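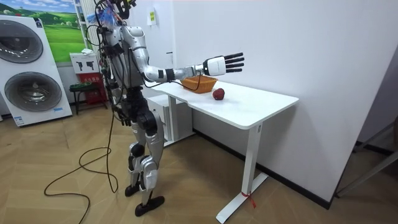 At the white table, one arm out.

Marijke Hermans turned professional in December and has been apologizing to her putter ever since.

"We had a good relationship as amateurs," she says over a plate of eggs at the Plondencombe clubhouse. "Then money got involved."

The numbers are kinder than she is. In 4 starts on the Draren Tour she has missed one cut and finished eighth at the Zerkano Open, where she led for most of a morning and found out from a man selling sandwiches. "He said congratulations. I said on what? I bogeyed the next 3 holes. I still bought the sandwich."

Her coach, Berenice Figueroa, doesn't want her looking at leaderboards at all, and has told her so in terms Hermans declines to repeat at breakfast. Figueroa played the tour herself for eight seasons and takes a dim view of most things invented since, including yardage books with color in them. "Berenice thinks a golfer needs a 7-iron and a grudge," Hermans says. "I have the 7-iron."
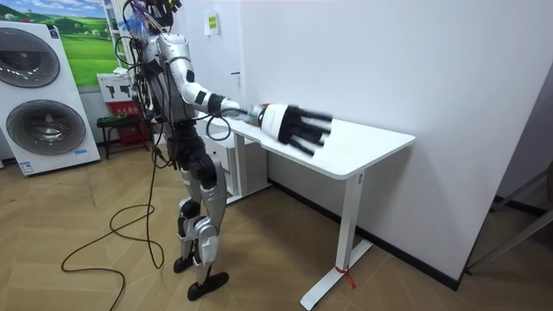 Reaching across the standing desk, herringbone floor underfoot.

The travel is what surprised her. She shares rental cars and the cheaper sort of motel with Jasmina Shehu, another rookie, who drives while Hermans reads out directions a little late. They were paired together in the second round at Zerkano and barely spoke. "We'd been in a car since five. There was nothing left to say."

Does she check the rankings? She makes a face, then admits she was 689th in the world the last time she looked, and that the last time was in the parking lot.

"It's a very specific number," she says. "You'd like them to round it."

Next up is Plondencombe itself, a short course with small greens and a wind that can't make up its mind. She missed the cut here as an amateur — by a shot, after a three-putt on the last — and has been out to that green twice this week to practice the same putt.

"I made it both times," she says, and asks for more toast.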